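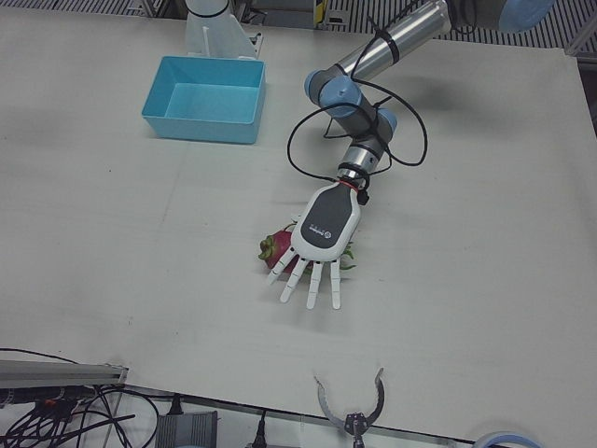 Hand over the dragon fruit, blue bin waiting up the table.

Welcome to our little gallery! Szu-yu Tseng and I have been putting together the equipment plan for the Pestitdale fruit packing trial, and quite a few of you asked what the money would go toward, so we thought we'd show you the work as well as the spreadsheet. Put the kettle on, it's a bit of a long one. The first thing everybody wants to talk about is hands - a two-finger gripper is the cheaper buy by a long way, and a jointed hand is lovely but comes with its own spares list.

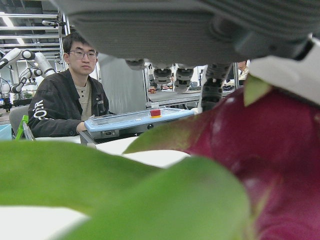 Training is the line people forget. We've set aside 17 hours for each operator on the pendant, and Dong-hyun Shim would happily make it more (he's probably right!).

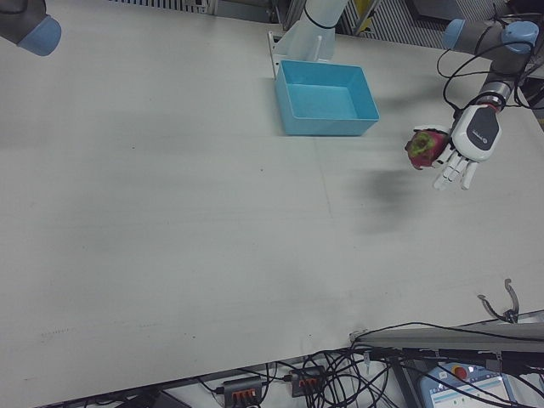
Dragon fruit held in the fingers, bin sitting empty behind.

Plain plastic bins are the cheapest thing on the whole list, so please don't skimp on them. Get a few in the same colour and size, and measure your table before you order.
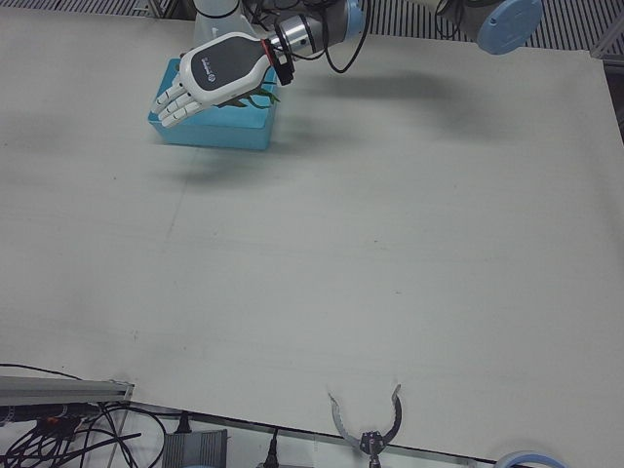 Cables, power and mounting rails have their own line now too, after Ngaio Tipoki went through our first draft with a very sharp pencil. Quotes from Marell and Fludska are good for six weeks, and we'd like to have the order settled by December. If you'd like a copy of the budget sheet, just ask Szu-yu or me and we'll gladly send it along.

Qistina Ong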